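Chapter 4
Who Pays for a Free Game?

I once spent most of a January evening on a free puzzle game called Cundatside, and by bedtime I had bought two packs of extra moves. I don't even like puzzle games that much! What got me was a timer. I had failed level 37, the game offered to let me keep going, and the offer had a little clock on it.

In Chapter 3 we looked at games you pay for once, in a box or as a download. Now we turn to games that cost nothing to start and earn their money later (or try to). My students usually arrive thinking everybody chips in a bit. They don't. Take Odovard, the small farming game we'll follow through this chapter. In the month we'll study, a group of 253 new players signed up, and 37 of them spent anything at all. The rest played for free, watched the odd ad, and mostly drifted off.

So is the free crowd a waste of server space? Mbali Swanepoel, the lead designer on Odovard, says no, and I agree with her. Free players fill the market stalls, answer questions in chat and give the paying players somebody to show off their barns to. Take them away and the spenders get bored pretty fast.

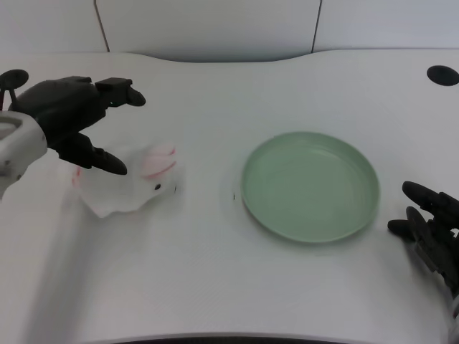 4.1 Three words to know before we start

Conversion is the share of players who ever pay. You work it out by dividing payers by total players, so have a go with the Odovard numbers before you read on.

Retention is how many people come back after a day, a week or a month. Lwazi Tshabalala, whose notes on Odovard I borrow from in section 4.3, checks this one before he looks at the money.

Friction is anything that slows you down – a timer, an energy bar, a bag that fills up too soon. Some friction makes a game fun. Some is there so you'll pay to get rid of it, and telling the two apart takes practice. Keep a game you know well in mind as you read, and jot down each spot where it makes you wait.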